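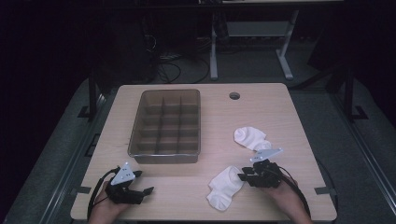

A divided organizer tray and two white socks on a light wooden tabletop.

Prurkside Sets New Fee Schedule for Its Lending Pools

Prurkside, the decentralized lending protocol, will move to a new fee schedule in March after token holders approved the change in a vote that closed last month. Of the 876 wallets that took part, 600 voted in favor. The measure needed a simple majority of participating wallets to pass.

Under the current rules, every borrower pays the same origination fee, whatever the length of the loan. The new schedule replaces that flat charge with one that rises with the share of a pool already on loan. Borrowers who draw from a lightly used pool will pay less than they do today. Those who draw from a pool that is close to its limit will pay more, and the additional amount will go to the depositors in that pool.

The protocol's published notice states that the change is intended to keep enough funds on hand for withdrawals. In November, depositors in the largest stablecoin pool waited up to 7 hours to withdraw after a rise in borrowing left little in reserve. No deposits were lost, and the pool returned to normal operation the same day.
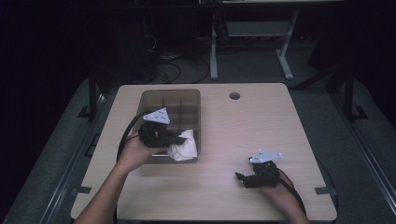 Bornov, which runs a wallet service that connects to the protocol, wrote in the governance forum that it supports the schedule but would have preferred a longer notice period. Its post stated that users "should see the fee before they sign, and they should see it in dollars," and asked that the rate be fixed for the time it takes to confirm a transaction. The protocol has agreed to hold each quoted rate for 101 seconds.

Existing loans will not be affected. Any loan opened before the changeover will keep its original terms until it is repaid or closed. Loans that are extended after that point will be treated as new loans and charged under the new schedule.

The contract code has been reviewed by Valcárcel, a security firm, and its report is available through the governance page. The report lists no critical findings. Two minor items - both related to rounding in very small pools - were corrected before the vote.
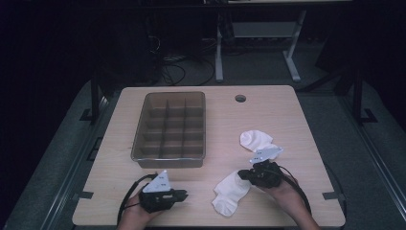
A test version of the new contracts is open now. Developers who maintain interfaces or automated tools should update their fee calculations before the changeover, as calls to the old fee function will return an error once the new contracts are live. Updated technical documents will be posted in February.

Related items
Lillport Adds Second Bridge for Wrapped Tokens
Valcárcel Publishes Guide to Contract Reviews
Bornov Wallet Ends Support for Older Browsers
Governance Voting: How Delegation Works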